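Gerrit De Bruijn
22 September 2026

Thread on moving a small parts store from one building to another. We did ours at Holtier in April and I said I'd write it up. 1/8 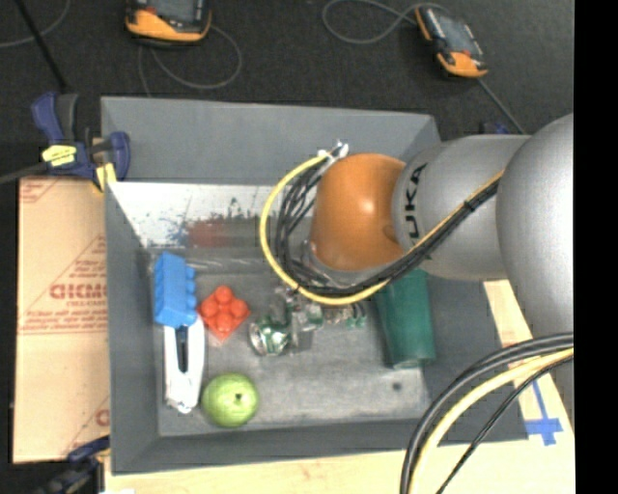
2/8
Start with the list, well before any boxes. We had 274 part numbers on paper. 40 of them hadn't been ordered by anyone in years. Those went to the Rinditz shop, and we didn't pay to move them.

3/8
Label the shelf and the box with the same code. Aled Harries wrote ours by hand with a paint marker. The printed labels from the last move had peeled off in the van.

4/8
Weight matters more than volume. We set a limit of 10 kilos a box and still found a few that took two people. Fasteners are the worst – a box looks half empty and you can't lift it.

5/8
Draw the new room on squared paper and put the fast movers near the door. We got this wrong. Gloves and tape ended up at the far end and we swapped them in the second week.

6/8
Tell the people who order from you which days you'll be shut, then tell them again. The Nijs workshop missed both emails and sent a driver to the old address. He was decent about it.

7/8
Keep one box of daily things out until the end: knife, markers, tape, phone charger, the key list, coffee. Ours rode in the cab with me.

8/8
Recount everything within a month. We were off on 8 part numbers, mostly small seals. Six turned up in a box marked for Gudau. The other two I've written off.

A couple of people asked about the van. We rented the long one and made three trips. The short one would have cost less per day, but the old building charged us for every extra day – check your lease before you book.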